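Shop > Building and Construction > Large Bricks > Vurkum Big Bricks, mixed bag (1106)

Vurkum Big Bricks, mixed bag
Item number 1106
Updated 2018-05-21
14 shares | 6 comments

Vurkum Big Bricks are oversized plastic building bricks for young children, kindergartens and waiting rooms. We sell them loose by the bag, without a box and without a booklet. One bag has 27 bricks in mixed colors and mixed sizes. If you already have large bricks from us at home or in the classroom, the new ones will fit on the old ones, also if your old ones were bought before we changed the bag.

We are a small shop and we do not carry many toys. The big bricks are here because my partner Amirul Rondonuwu ran a play group before, and the bricks were the only thing from that room which he wanted to keep. When we opened Prusten he brought two crates of them and put them on the floor near the counter, and customers asked for the price before we had any for sale. For this reason we started to look for a supplier, and in March of the next year the first bags arrived.

What is in the bag

The most part of each bag is the long brick with two rows of four studs. This is the brick the children ask for the most, and it is the one you need for walls and for bridges. The rest are shorter bricks with four studs, and a few flat plates. We do not sort the bags by color. Usual colors are red, yellow, green and blue, but please understand that one bag can have many green ones and the next bag only few. If you need one color for some special purpose, please write to us before you order and Syahrul Khoo will look in the storage for what is possible.

There are no figures, no wheels and no windows in this bag. Several customers were disappointed about it and they are right that our old text was not clear. For wheels please see the wagon base, item number 1343, which you find in the list at the bottom of this page. The bag fits on the wagon base without any adapter.

About the size

These are the large format bricks, the chunky kind. A small child can hold one with the whole hand and does not need to use the fingertips. They do not connect with the small bricks that older children use, at least not in a way that we recommend. One customer told us that his son has found a way to put small ones inside, and after this he could not get them out again without a screwdriver.

Please keep in mind that the flat plates are thinner than the other pieces. For the youngest children we advise to put them away for the first months. They are harder to pull apart, and a child who can not open them will use the teeth.

How they hold together

The grip is firm but not strong. We think it is correct for this age. A tower of long bricks can be lifted from the bottom brick, and a bridge can be carried by two children if they walk slowly. When you turn a big construction on its side it will open in the middle. Yoga Sitompul, who repairs things for us, has compared the bricks from different deliveries and he finds the newer ones a little more tight. After some weeks of use we can not feel the difference anymore.

If the bricks are too tight at the beginning, do not put oil or soap on them. Press them together and pull them apart a few times with your own hands. Cold bricks are tighter, so if the package was standing outside in winter, let it come to room temperature before you give it to the children.

Washing

Loose bricks can be washed by hand in warm water with a little dish soap. For the inside of the tubes use a bottle brush. Rinse well, shake them, and let them dry with the studs facing down on a towel. Turn them once. Water likes to stay inside the brick, and if you close the bag too early you will have a bad smell after a few days, which is difficult to remove.

We are often asked about the dishwasher. The supplier does not give a permission for it. At home I have done it many times with a laundry net on the upper rack, on the lowest temperature and without the drying program, and my bricks are fine. But I can not promise you this, and a brick with a changed shape after the dishwasher is not covered by our exchange.

For kindergartens which must disinfect, a wipe with normal surface disinfectant is okay. Do not leave the bricks lying in it overnight. The yellow ones become pale first.

Storage

The bag is made from strong cotton with a cord. It is good for carrying and for hanging on a hook, but it is not so good for daily use, because the child must empty everything to find one piece. In our own corner we use a low box without a lid. Whatever you choose, it should be wide more than deep. In a deep box the plates go all to the bottom and they are never seen again until spring cleaning.

A full bag is heavier than it looks. Please do not hang it on the small adhesive hooks.

Exchange of single bricks

If a brick in your bag is cracked, or if it does not hold, write to us and we send you another one. You do not need to send the bad one back. A photo is enough, and we prefer a photo in daylight. We exchange without discussion for the first year. After this year we will still try, it depends only on what we have in the storage.

Scratches are not a reason for exchange. The plastic is glossy when it is new, and every glossy plastic gets scratches. This does not change how the bricks hold.

For schools and other groups

From four bags we give a lower price and we pack everything in one carton, without the cotton bags if you do not want them. An invoice with payment after delivery is possible for schools, libraries and medical practices. Please send the order in writing with the name of the person who will receive the carton. Sinan Altıntaş answers these requests, usually on the same day or on the next one.

We can also lend you a bag for two weeks if you are in our town and you are not sure that the children will like it. This is free of charge, but you have to come and pick it up yourself, and we ask you to wash the bricks before you bring them back.

Comments (6)

Deden
Do the plates come in one thickness only? I need something to fill the gap under a bridge.

Prusten
Yes, one thickness. Three plates are the same height as two bricks is what we would like to tell you, but it is not so exact. Please order one bag first and try it.

Irfan Liem
Bought the second bag now for my daughter's class. First one was almost all blue and yellow, this one has a lot of red. Fine with me. Delivery was quick, the cord of the bag was loose on one side but I made a knot.

Deden
Thank you for the answer, I ordered one.

Wijaya Dental
We have them in our waiting room on the tile floor and the noise is terrible when they are thrown. The children love them. Do you sell a mat?

Prusten
We do not sell a mat at this time. A thin carpet from any home store is good, or a folded blanket. We are looking for a mat which can be wiped, and when we have found one it will be on the site.

Where to play with them

Any flat and clean place is fine for the bricks. Carpet is the quietest, but on a thick carpet the high towers fall down easily. A wooden table is good for two children. Outside they can be used too, only do not leave them in the strong sun for the whole summer, the color will suffer from it. Sand is the worst enemy. It goes into the tubes and after this each brick makes a scratching sound when you press it on another one, and you will have to wash all of them.
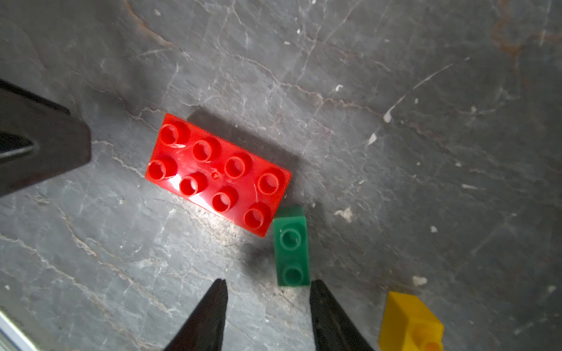
Stone floors and stone tops deserve their own few words, as many of our customers have a terrace or a stone counter in the kitchen. A hard stone surface is very good for building, because it is even and the bottom row stays where you put it. It is less good for the plastic. Small hard bits can lie on a stone and on a busy pattern you do not see them well; between pale veins like those around the red brick, a little white chip is easy to miss. When a child pushes a brick over such a chip, it leaves a line. Wipe the stone first with a damp cloth, then check with your flat hand. The red long brick also shows how light scratches look on the top side, close to the studs: they are faint, and a brick in this condition we would count as good and would not exchange. The studs are hollow, so on stone I also advise to look into them before you put the bricks back in the bag, because crumbs and grit like to stay in the openings. Turn the brick over and knock it softly on your palm. For rough stone, such as unpolished slabs in a garden, please put a blanket under.

Related items

Wagon base for big bricks, item 1343
Cotton bag with cord, single
Long bricks only, small bag
Flat plates, set of mixed colors
Low storage box without lid
Bottle brush, narrow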